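By January they had moved the whole business into Ffion Lougher's utility room, the shed at Semevbridge having turned so cold that the grease went stiff in the joints and Arwel would not take his gloves off, and you cannot do up small screws in gloves, however much you love them.

It was a good room for it, mind you. There was a kettle within reach, and a radiator, and a cat who came and went through the business with a look of having paid for it all. Idris Beddoe had built the right arm and Arwel Ellis the left, over two winters, and they still spoke of them that way, as other men might speak of their sides of the allotment. "Yours is drifting," Idris would say. "Mine was perfectly happy before yours was bolted on," Arwel would answer, and Ffion would put another biscuit on the lid of the toolbox between them.

The money had reached 1190 pounds, which Idris had written in pencil inside the cupboard door and which his sister Rhiannon was never to be shown. A good part of that was cable. You would not believe the cable. Every time they thought they had finished with it there was another length to be strapped down, or a plug that wanted to go in the other way up, and Arwel had gone through a whole bag of ties from Parkent's before Christmas.

The job for the evening was a simple one, or had sounded simple over the telephone. Door open, basket underneath, one thing picked up and put in the drum. They had been at it since 4, and it was dark now, and the cat had given them up.

"Go on, then," said Ffion. "Ask it nicely."

Idris pressed the key, and they all leaned in.
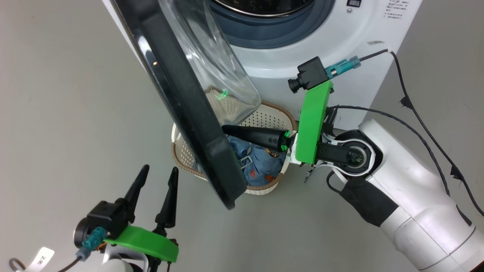
"It's thinking," said Arwel.

"It's not thinking, it's waiting for yours."

"Mine's up. Mine's been up the whole time, look at it, it's like a boy who knows the answer."

Ffion laughed so hard at that she had to put her cup down on the windowsill. She was 78, and had done the washing in that house for a husband and three sons, and she told them that she had stood and looked at a basket in exactly that way a good many times herself, generally when it was somebody else's turn.

"Leave it be a minute," she said. "It'll come round to it."

So they left it be. Idris found the last of the biscuits, and Arwel started on the story of Cledwyn Wogan and the milking parlour, which they had both heard, and which was a long one, and had got as far as the second cow when a motor began, very quietly, to hum.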